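Household Tasks Programme: Progress on Demonstration Gathering

The Prunora programme has completed the first stage of its work on everyday tidying and waste tasks, and the project office is pleased to share a short account with readers of the newsletter. The stage closed in April with 2131 accepted demonstrations out of 3698 recorded. The remainder have been kept on file, with the reason for each exclusion noted, and may be used later when the team turns to the study of errors and recoveries.

A demonstration, for the purposes of the programme, is one complete attempt at a task with a two-armed robot guided by a trained operator. The movements of both arms and both grippers are stored together with the view from the head camera, and the learning system is later trained on the two side by side. Operators are asked to work at an even pace and to avoid correcting small faults more than once. An attempt which has been corrected several times is difficult for the system to learn from, even where the final result is good.

Tasks in the first stage were divided into 8 groups. Five of these concern objects with a fixed shape, such as cups, boxes and books, and the programme had a good deal of earlier material to draw upon. The other three concern soft objects: clothing, cleaning cloths and bags. It was agreed at the outset that the soft groups would receive the larger share of operator time, and this has been done.

Bags and bin liners have proved the most demanding of the three. A thin plastic liner takes a new shape each time it is touched, and dark plastic gives the camera little to work with apart from the highlights on its folds. Carbone, our partner for gripper design, has supplied a revised set of fingertips with a softer inner face. Operators report that the new tips hold the rim of a liner more securely, though they are slower to release it. Both sets of tips remain in use, and each recording carries a note of which was fitted.

The programme has also changed the way in which rooms are prepared. In the early weeks each room was cleared before a session and the task objects were set out on a plan. The recordings were clean and easy to check, but a system trained on them performed poorly at the Fliltstead test rooms, where ordinary belongings had been left on the floor and furniture stood close to the work. Sessions are now held in rooms with a normal amount of clutter, and the starting position of the bin, the liner and nearby items is altered between attempts. Josteck has provided the labelling software, which allows a reviewer to mark the moment of first contact, the moment of release and any point at which an arm pauses for longer than 2 seconds.
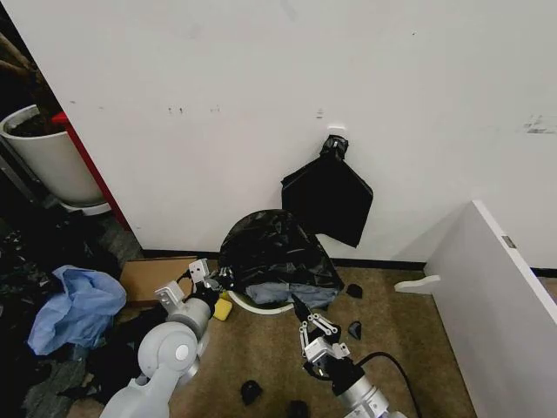 Morena Longo asked whether reviewers should continue to reject attempts in which the liner is gripped by one hand only, given that many people at home would do the same. Her view was that the rule had been written for boxes and had been carried over to bags without much thought, and that a one-handed attempt which reaches the goal should count in full.

The project office has accepted the point in part. From the start of the second stage, one-handed attempts will be admitted for liners and bags, provided that the second arm is kept clear of the work and does not rest on the furniture. The rule for boxes is unchanged. Reviewers who have already rejected recordings on this ground need take no action, as the affected files will be returned to the queue centrally.

The second stage will add tasks in which a liner is removed, tied and replaced in a single recording. These are longer than anything attempted so far, and operators will be given additional rest periods between attempts. Staff who wish to be trained as operators or reviewers should apply to the Prunora project office through their head of section. Training is given on site and takes place in the mornings. The revised reviewing guide will be issued to all current reviewers before the second stage opens, and earlier copies should then be withdrawn from use.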